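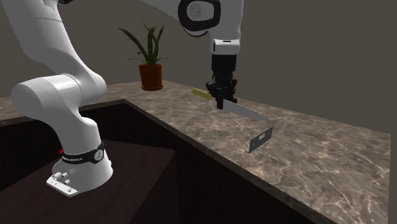
So Bumach finally has a launch window, and I'm way too happy about it! Skorkano says it's coming to PC and Switch in January, and anyone who owns the early access version gets the full game at no extra cost.

If you missed it the first time, it's a cozy island trading game (boats, spices, one very grumpy harbor master) and I've put 125 hours into it already, which my backlog would rather I didn't mention.

The big news for me is the new region, Fallahi. It adds a second harbor, night sailing and 600 new trade goods, and you can take your old save straight there once you've paid off your first ship.

Ermelinda Pinheiro is back on the music too, and oh, that made my whole morning. I still hum her dock theme when I do the dishes.

No word yet on crossplay, sadly. I'll add to this thread if they say anything, and if you want a trading partner in the meantime, come find me, my boat is the ugly green one.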